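[Mamuslow-list] Re: how long between date one and date two??

Replying to the whole list, hope thats ok. Typing this on my lunch so excuse the mess. Quoted bits from the original post are in between, my answers under them. I cut the part about parking.
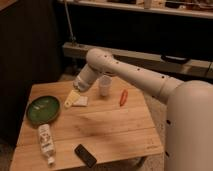
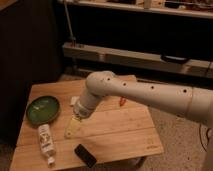
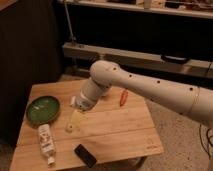
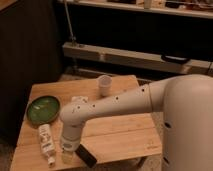

7 min read

On 03/06/2019 a member of this list wrote:

> Hi all, longtime reader, first time posting. Had a really good
> first date on the weekend. Coffee at Gosari, then a walk by the
> river because neither of us wanted to go home yet. She laughed at
> my story about the canoe. Hug at the end, she said "this was fun,
> we should do it again."

OK first of all, congrats. A coffee that turns into a walk is a good coffee. Gosari closes early and the chairs are terrible, so if you two stayed until closing that counts for something.

> Now I don't know how long to wait before asking for a second one.
> My brother says a full week or I look desperate. My coworker says
> same night. I've written a text and deleted it many times. What do
> people here do?

Same night or next day. I'm with your coworker. The week thing comes from when people had one phone in the kitchen and you had to get past somebody's dad. If I have a great time with someone and then hear nothing for a week I assume he met someone else, and by then I've already told my sister it didn't work out, and she's told my mom.

Speaking from the other side of it. I had a guy wait 19 days once. Nineteen! Nice guy, good shoes, we'd had soup. I'd forgotten his last name by then. He wrote "hey stranger" and I did not write back, and I still feel a little bad but not very.

Same night text, keep it short. Something like "Got home fine, I had a really nice time, thanks for the walk." Done. You don't have to ask for the second date in that one. Ask the next day or the day after.

> Also I don't know what to suggest. She said she likes "anything
> outdoors" but it's cold and getting dark early.

Anything outdoors is what people say when they don't want to look picky. Ask her. But ask with something in your hand, don't send "so what do you want to do", that's homework. Send one idea with a day and a time on it and a way out. "Want to go to the Miettinen bakery Saturday morning and then see what the market has? If mornings are bad I could do Sunday after lunch." She can say yes, she can say Sunday, she can say she hates markets. All of those are easy to type.

Things I've done for a second date that went fine:

— Bakery then market. See above. The Miettinen has the cardamom ones until they run out, go before ten.

— The little climbing gym in Bimedau, the beginner wall. Only if you both really want to. I'm scared of heights and went anyway to be a good sport, and spent the whole time on the mat holding my own elbow. We still dated until November so who knows.

— Cooking. Third date is better for this I think. Your apartment is a lot for a second one. If you do it, cook something where there's chopping for both people, dumplings or whatever. Standing next to someone is easier than sitting across from them.

— Bookstore, each picks a book for the other one under ten dollars. Stole this from somebody on this list years ago, if it was you thank you. I got a book about moss. I've read it.

Things that went badly: movie (can't talk), a friend's birthday (cannot talk to HIM, had to talk to everybody else), and a hike that was sold to me as an hour and wasn't.

> Third question, sorry. How much are you supposed to text in
> between? She answers but she's slow, like hours. I answer right
> away and then I feel dumb.

Don't feel dumb. Some people have jobs where the phone lives in a locker. Some people read it, think of a reply in their head, and believe they sent it. I'm that one. My best friend has given up on me.

What I'd look at is what she writes when she does write. Does she ask you something back? Does she bring up something you said? If she comes back after five hours with "ha how did the thing with your landlord go", thats a person who likes you and is slow. If it's "lol" after five hours, and then "lol" again, then I'd worry a bit.

And don't do the thing where you wait exactly as long as she waited. I know people who keep a timer. It makes you nuts and she can't tell you're doing it anyway.

One other thing. Don't use up the whole second date by text. I did this two winters ago with somebody from the Bimedau crowd, we wrote each other so much between date one and date two that I scrolled back later and it was 721 messages. In nine days. By the time we sat down we had covered childhood pets, both parents' divorces, all our allergies. And then we looked at the menu for a long time. There was nothing wrong with him, we'd just met already, sort of, and the real him talked slower than the phone him. If something good comes up, write "save that one for Saturday" and then you've got something to start with on Saturday.

> Last one. I told her I play guitar. I own a guitar. Should I come
> clean before date two or let it go?

Lol. Come clean, but at the date, not by text. Tell it as a story on yourself. "I have to tell you something about the guitar" is a great way to get through the first five minutes, which are always weird on a second date. Weirder than the first one in my opinion. First date you've got the excuse of being strangers. Second one you both know you wanted to come back and now you have to sit there with that.

So have one or two things ready. Not a list of questions, please, I've been on dates with the list-of-questions guy and it's like renewing a license. Just pick up something from last time. You said she laughed at the canoe story, did she tell you one? Ask about whoever was in it. People love being remembered. If she mentioned her sister's wedding, ask if the sister picked a dress. If you don't remember anything she told you then that's something to think about on the bus.

Some smaller stuff while I still have coffee left:

Who pays. You paid for coffee I guess? If she offers on the second one, let her. Say thanks and stop. The fighting over the check thing is exhausting and the waiter hates it.

The hug. Don't plan it out. You had one, you'll have another one, and if it's going to be more than a hug you will both be standing around near a car not leaving. You can ask too. "Can I kiss you" worked on me every time it was somebody I wanted to kiss.

Clothes. Something different from last time but not a new person. I wore heels to a farmers market once to look taller in front of someone who had already seen how tall I am.

Time limit. I like a second date that has an end on it. Two hours, then one of us has to be somewhere. If it's great you can both cancel the somewhere. If it isn't, you're free by noon with a bag of rolls.

What to do if she says she's busy. If she says busy and gives you another day, she's busy. If she says busy and doesn't, ask one more time in a week, lightly, then leave it alone. Once more. Don't send the "guess I did something wrong" message, I've gotten it and I've also sent it, and there's no good answer to it.

To whoever replied off-list saying first dates should always be dinner: I disagree but that's a whole other thread and we had it last spring. It got heated. Please start a new subject line if you want to do that again.

Also for people who asked me at the last get-together, yes the Mamuslow mixer is still on, still seven bucks at the door, still upstairs from the shoe repair place. They changed the name tag rule so it's first name plus a thing you've eaten this week. I think it's better than the favorite movie one, everybody wrote the same three movies. Bring cash, the card reader is moody. Come on time if you want a seat by the window.

Original poster, please write back and say what happened? People post these and then we never find out. Somebody asked last fall if they should go to a girl's cello recital after one date and I STILL think about it. Did you go. Were there flowers. How long was the recital.

Anyway. Text her today. If you've been deleting drafts since the weekend then you already have a good one in there, its probably the second one you wrote, before you started fixing it. Send that.

Gotta run, break's over and there's somebody waiting on the microwave

--
To change how you get mail from Mamuslow-list, use the settings link in your welcome message. Please trim quotes when you reply.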